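Call for participants: what do you call it in Medirow?

We are looking for people who grew up in or near Medirow, or who have lived here long enough to be annoyed when someone says the street names wrong. The Flostetti survey is collecting the everyday words of the valley, and we would love to hear yours.

The first survey was done two generations ago by one schoolteacher with a stack of index cards. She wrote down 2,000 words and sayings - names for the heel of the bread, for the strip of grass between sidewalk and road, for the kind of rain that doesn't get you wet but ruins your hair anyway. The cards are wonderful. They are also full of gaps, because she mostly talked to farmers and their wives, and almost all of them were over sixty. There is next to nothing from the mill families, nothing from children, and only a handful of cards from people who spoke another language at home. We want to go back through her list, find out which words are still in use, and add everything she missed.

What taking part involves

You come in for one conversation. It lasts an hour, a little longer if you're a talker (please be a talker!). You sit down with one of our interviewers and a cup of coffee, and we chat about kitchens, weather, games, school, chores, illness, insults and food. We don't read the old words out to you at first, as that tends to make people agree with us. Later on we bring out some of the cards and you tell us whether you say it, whether your grandmother said it, or whether you've never heard it in your life. All three answers are useful.

The talk is recorded, sound only. You can stop whenever you like and you can ask us to leave out any part of it. You'll get a copy of your own recording, which several people in our trial round gave to their kids.

You can come alone or bring a relative. Pairs are great fun, especially sisters. If getting to us is hard, we can do the conversation at your kitchen table.

Who we'd like to hear from

Anyone 8 or older. Children need a parent or guardian in the room, and we ask them a shorter set of questions, mostly to do with playground games and what you shout when you want to be safe in tag. We are especially keen to reach:

- people who worked at the mill or had a parent there
- people who moved here as children and picked up the local way of talking at school
- anyone who speaks a second language at home and mixes the two
- people who left Medirow and came back
- teenagers, whose words we understand least of all

You don't need to have an accent. Lots of people write to us to say they "talk normal" and have nothing to offer, and then use four words from the cards in the same email.

What you get

There's a small thank-you payment for each conversation, travel costs inside the county, and a copy of the finished word book when it's printed. We will also read a selection aloud at an open evening in August, with food. Our aim for this round is 1,000 new entries. Your name goes in the back of the book if you want it there, and stays out if you don't.

How to sign up

Write to us or leave a note at the front desk in Ginting Hall. Tell us your name, the year you were born, where in the valley you've lived, and one word you use that gets blank looks elsewhere. Evening slots start at 6:30 and fill up first. Austra Petrauskas handles the bookings and will get back to you with a choice of times. Questions about recordings and how we store them go to Ketill Steinarsdóttir, who is also happy to talk to school classes and clubs.

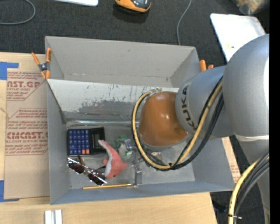 Flostetti Word Survey | Local Speech Team, Ginting Hall

We answer all messages, but please give us a few days. Large-print forms are at the desk.

Comments (4)

marge_on_mill_st
My dad said "slammock" for a badly made sandwich. I've never met anyone outside the family who does. Is that on the cards?

Austra Petrauskas
It isn't, Marge, and I'm thrilled. Please sign up!

T. Dunphy
Does the far side of the river count? We always got left out of these things.

Ketill Steinarsdóttir
Yes, both banks, all the way up to the quarry - the old survey hardly crossed the bridge and we'd like to fix that.

Contact: front desk, Ginting Hall, Medirow | © Flostetti Word Survey | Back to top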